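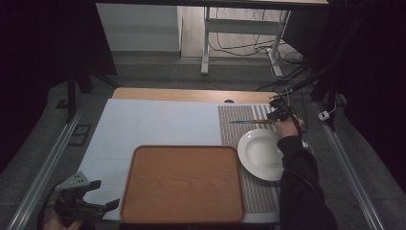

Griklow Revises Test Method for Rim Chipping in Restaurant Tableware

Griklow, the tableware testing laboratory in Rurkham, has issued a revised method for measuring rim chipping in glazed ceramic plates and bowls. The revision takes effect in May and replaces a procedure whose basic layout dates from 1942. Manufacturers that hold a current Griklow report do not have to retest until the report expires.

The old procedure used a single pendulum strike at one point on the rim. The pendulum was raised in fixed steps until a chip appeared, and the height of the last step was recorded as the result. According to the laboratory, the method gave repeatable values for flat plates with narrow rims but scattered widely on wide-rimmed and deep forms, where the rim flexes slightly under load and part of the energy is lost in the support.

Under the revised method each sample is struck at five points, evenly spaced, with the foot of the plate clamped on a rubber ring of specified hardness. The lowest of the five values is reported together with the mean. A test lot is now 12 pieces drawn from the same firing. Pieces with visible glaze faults are no longer removed before the test, but they must be listed in the report.

"The mean alone hid the weak point," said Solomiia Lysenko, who led the revision. "A plate in a commercial kitchen chips at its worst spot, usually where the glaze has run thin over the edge."

The definition of a chip has also changed. Previously any loss of material that could be felt with a fingertip counted. The new text requires that the body be exposed under the glaze, checked with dye and a 10x magnifier. Glaze bruises without exposed body are recorded separately and do not end the test. 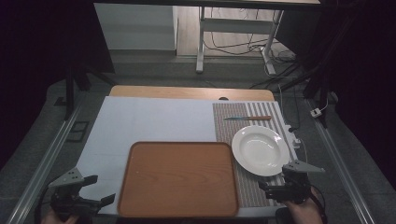
A rimmed white plate on a striped woven placemat. The revised method covers deep and flat forms.

Two manufacturers took part in the comparison trials. Zinchenko supplied porcelain hotel ware and Cotell supplied stoneware. For flat plates the old and new methods ranked the samples in the same order. For soup plates the order changed, and the spread between repeat tests on the same lot fell by almost half.

Orysia Mykhailiuk, production engineer at Cotell, said the company had expected lower figures and got them. "Our published values for deep plates will drop when we switch over. The product is the same. Buyers comparing an old data sheet with a new one need to look at the method number first."

To limit confusion, Griklow will print the suffix R after results obtained under the revised method. Results with and without the suffix are not convertible, and the laboratory will not publish a correction factor. Thermal shock, dishwasher resistance and metal marking are covered by separate methods and remain unchanged.

Cups and mugs are excluded for now. The clamp cannot hold a piece with a handle without loading the handle joint, and a modified fixture is being built. Laboratories that want to run the plate method themselves can order drawings of the clamp and the rubber ring specification from the Rurkham office.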